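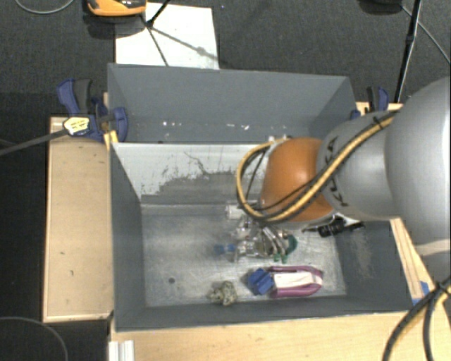

The KUKA arm over the front bin at the Holto open day in Zencombe.

Open day at Holto draws 400 to watch a robot pick up odds and ends

Tuesday, April 30, 2019

The doors at the Holto workshop in Zencombe were supposed to open at ten. By a quarter to, the line already went past the bike racks and around to the loading dock, so the staff gave up waiting and let everybody in early. By the end of the day 400 people had come through, the biggest crowd the open day has ever had, and a good share of them spent most of their visit in one corner of the main hall, leaning on a rail and watching a robot arm work over a gray metal bin.

The project is called Gunora, and its job is easy to explain to a seven-year-old, as several parents found out. There is a bin with things in it. The robot has to pick them up, one at a time, and move them. The things are different shapes and colors, they lie any old way, and some of them are see-through and shiny, the kind of stuff that gives a camera a hard time. A person does this without thinking. For a machine it is still a real piece of work, and seeing it done up close is a treat.

Gunora's demonstration ran in short rounds all day, with a break between rounds so the team could take questions and put everything back. Each round had 36 tries. The best one came just after lunch, when the hall was packed and warm and the arm went on a long streak without a miss. People started clapping after every pick (quietly at first, then not so quietly!), and when a piece slid out of the fingers near the end there was a groan you could hear out in the parking lot. The arm went back for it on the next try and got it, and the cheer was louder than the groan.

What kept people at the rail, I think, was how much you could follow with your own eyes. The bins sit low in a plain wood surround, held with ordinary bar clamps like the ones in a garage, and the metal is scuffed and scratched from use. The cables loop right over the orange joint of the arm. It looks like a place where work gets done, and the team was happy to talk about all of it, including the parts that still go wrong. Flat things are hard. So are things shoved up against a wall of the bin, where the fingers have little room to get in.

The questions were great. One girl wanted to know if the robot gets bored. A retired machinist asked about the gripper for a solid ten minutes and came back after coffee with more. Somebody asked what would happen if you put a sandwich in the bin, and the team said they would rather not find out on a Saturday, with the public watching.

Gunora shared the hall with Cù, a small four-wheeled cart that carries parts from one end of the building to the other and stops when you step in front of it. You can guess how the kids spent their time with that one. Cù made 74 trips before its battery gave out by the coat rack, and it was pushed home by hand to a round of applause.

Upstairs there was a make-your-own-gripper table, with cardboard, string and drinking straws. The task was to lift a tennis ball off the floor and set it in a bucket. Visitors built 76 grippers in all, and the ones that were left behind are now hanging in the front window on Mill Street, where they will stay for the next few weeks. The one made entirely from straws and a shoelace is well worth stopping for.

Holto plans another open day in the fall, with the date to be posted at the front desk and on the notice board at the Zencombe library. Entry will be free again. The Gunora team hopes to have a second arm set up by then, so two bins can be worked side by side, and there will be more room along the rail. School groups that would like a weekday visit before the summer break can ask at the front desk. Groups are kept small, and the morning slots tend to go first.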